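Stadtleben > Dinmont > Garten & Balkon

Saatguttausch im Kulturhaus: 194 Tütchen und eine sehr lange Schlange

Eigentlich wollte ich im Dezember keinen einzigen Gedanken mehr an den Garten verschwenden. Die Dahlienknollen liegen im Keller, die Gießkanne steht umgedreht hinter der Hütte, fertig. Und dann hängt beim Bäcker dieser Zettel: Saatguttauschbörse in Dinmont, Beginn 14 Uhr, Eintritt frei, bitte eigene Stifte mitbringen. Na gut, dachte ich mir, schaust du halt mal rein.

Reingeschaut habe ich dann bis kurz vor sechs. Der kleine Saal vom Kulturhaus Ventura war so voll, dass die Jacken irgendwann auf dem Klavier lagen. Organisiert hat das Ganze der Gartenverein Sullico, und der Vorsitzende Emiliano Aguirre rannte mit einer Kladde herum, in die jede abgegebene Tüte eingetragen wurde. 194 waren es am Ende, im Vorjahr noch 168. „Wir haben mit weniger gerechnet, die Stühle haben wir uns noch von oben geholt“, sagte er mir zwischen Tür und Kaffeekanne.

Das Prinzip ist schnell erklärt: Wer etwas mitbringt, darf genauso viele Tüten mitnehmen. Wer nichts hat, zahlt 2 Euro pro Sorte in die Kasse. Gekaufte Tütchen sind auch erlaubt, solange sie nicht abgelaufen sind. Am schnellsten weg waren die Tomaten (wie immer!), aber bei den Sommerblumen wurde auch ordentlich gewühlt, vor allem bei den Zinnien.

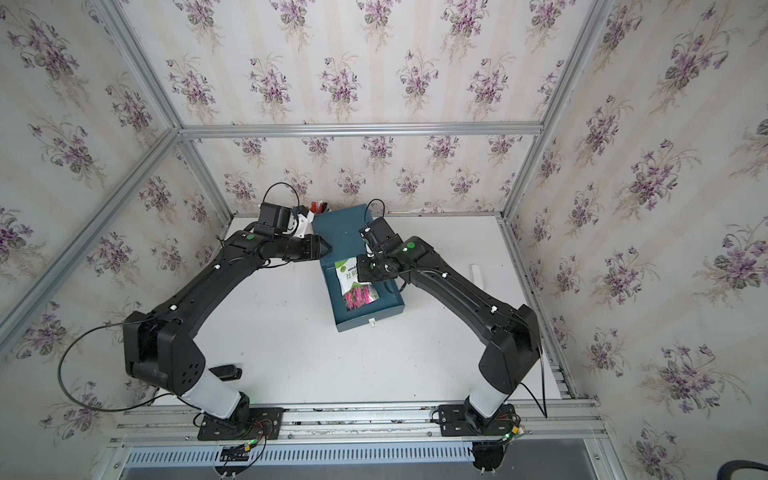
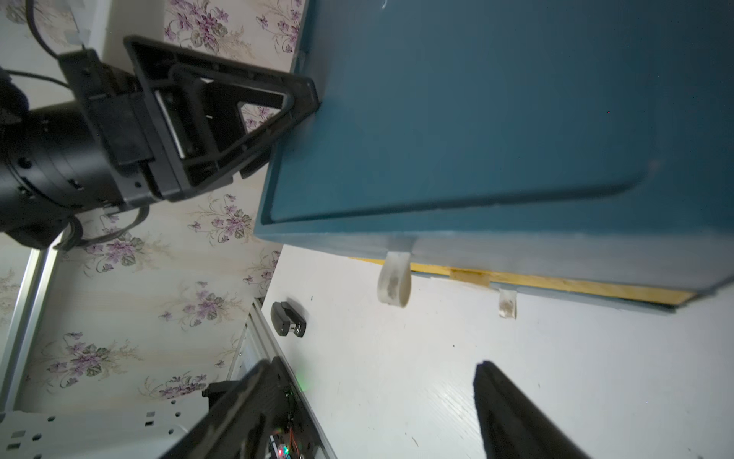
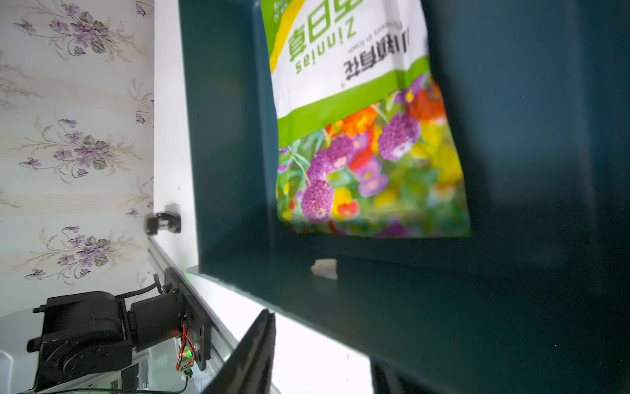 Blumensamen lagern am liebsten dunkel und trocken, eine Schachtel mit Deckel tut es auch.

Ich selbst kam mit selbst gesammelter Kapuzinerkresse und Ringelblumen an und bin mit Stangenbohnen, einer gelben Zucchini und einer Tüte ohne Namen wieder raus. Auf der steht nur „rot, hoch, von Oma“. Die wird ausgesät, keine Frage — ich muss doch wissen, was das ist.

Gut besucht war auch der kurze Vortrag zur Keimprobe. Zehn Körner auf ein feuchtes Küchenpapier legen, in eine Dose damit, auf die Fensterbank stellen und nach einer guten Woche nachzählen. Keimt weniger als die Hälfte, sät man eben dichter. Zinnien gehören übrigens nicht vor Mitte Mai ins Freie, Frost können die gar nicht ab. Auf der Fensterbank kann man ab April loslegen, und zu eng dürfen sie nicht stehen, sonst kommt der Mehltau.

Ein bisschen gemurrt wurde über die Beschriftung. Viele Tüten hatten kein Erntejahr, und bei den Kürbissen wusste keiner so recht, was sich da mit was gekreuzt hat. Beim nächsten Mal soll es Vordrucke geben, hat Aguirre versprochen. Das ist schon im Februar, dann in der Schulaula in der Sirgate, wo deutlich mehr Platz ist. 22 Tische sind geplant, und wer einen haben möchte, trägt sich in die Liste am Eingang vom Kulturhaus ein. Was übrig geblieben ist, liegt bis dahin dort im Foyer zum Mitnehmen.

Kommentare

balkonrita: War auch da, sehr nett, aber viel zu warm im Saal. Hat jemand noch von den schwarzen Stangenbohnen übrig? Ich tausche gegen Wicken.

Hokkaido77: Bei Kürbis bitte wirklich nur gekauftes oder von Hand bestäubtes Saatgut tauschen. Bittere Früchte nicht essen, die können giftig sein!

gretel_m: „rot, hoch, von Oma“ könnte von mir sein. Das ist Gartenmelde. Kann man wie Spinat essen.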